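Workshop notebook, 15th July. Mallier, English edition, second pass on the copy-edit.

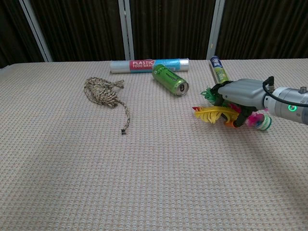
## Where things stand

Chapters 1 to 18 read through against the French. Lise Cloutier's translation is clean up to chapter 10 and rougher after that, mostly in the police interviews, where the tenses slip. Jamie Penrose has the same file and is marking in green. My marks are in the margin only. No one to accept changes in the master until both sets are merged.

File in use is the June one with the corrected chapter breaks. The older one has the prologue numbered as chapter 1 and puts every cross-reference out by one.

## Timeline

Rebuilt from the text alone, ignoring the author's notes.

- Veline is last seen leaving the ferry office on the Monday evening. Ch. 2 says the lamps were lit, ch. 7 says full daylight. The French has the same fault. Query to author.
- Hailu takes the statement from the harbour pilot in ch. 5 and quotes from it in ch. 4. In the French the quotation is from a phone call. Dropped phrase in the English, easily put back.
- The second body is found "two nights later" in ch. 9. By the tide times in ch. 8 it has to be three. I would change the tide, as the "two nights" is repeated in dialogue in four places.
- Gestow (the town) is an hour from the border in ch. 3 and a morning's drive in ch. 14. Could pass if the coast road is meant in 14. Add "by the coast road" and leave it.

## Names and forms

Hailu is surname throughout, except in the scene with his sister. Lise had used the first name in the narration of ch. 11, following the French, and it reads as a new character. Changed to surname, flagged for her.

Rank: "Inspector" for every grade has been the rule since book one. Two instances of "Lieutenant" left in, ch. 12 and ch. 16. Both out.

"Commissariat" stays in roman. "Juge" becomes "examining magistrate" on first use in each part, "magistrate" afterwards. Jamie would like "judge" in dialogue. Tried it on the ch. 13 interview and it does shorten the lines, but it suggests a courtroom. Not decided.

## The clue in chapter 6

Main problem of the week. The solution turns on the hotel bill, folio number 1101, which Hailu misreads as a date (11 January). In the French the date is written in figures with no stop between, so the mistake is fair. In the English draft the number had been set with a comma, 1,101, by the house style macro. This kills the clue. Comma removed in ch. 6, 15 and 17. Still to check: the jacket copy, which quotes the line.

Order of day and month is safe either way here, but the reader needs to know the bill is from winter. There is a line about the heating in the lobby which Lise cut for length. Asked for it back.

Second point, same chapter. The room key is 88 in the porter's account and 83 in the register. I took this for an error. On rereading, the register is meant to be in bad handwriting and Hailu comments on it in ch. 17. Left alone. Note added for the proofreader so it is not "corrected" at the next stage.

## Style

Lise keeps the long opening sentence of each chapter. Correct decision, they carry the book. Chapter 8 runs to most of a page and needs one more comma after "breakwater".

Swearing is a degree milder than the French in the interviews and a degree stronger in the narration. Jamie has a list. I have no strong view except for the priest in ch. 10, who should not be made to swear at all. In the French he only sighs.

"Shrugged" is used too often in 11 and 12. Struck the ones where the speaker has already moved in the same paragraph.

## To do

1. Merge green marks with margin marks, ch. 1 to 9 first.
2. Send author queries as a single list (lamps/daylight, tide, magistrate).
3. Search whole file for four-figure numbers with commas.
4. Restore lobby heating line, ch. 6.
5. Check the epigraph wording against the printed French edition. The draft has "harbours", plural, and I think it was singular.
6. Ch. 19 onwards not started.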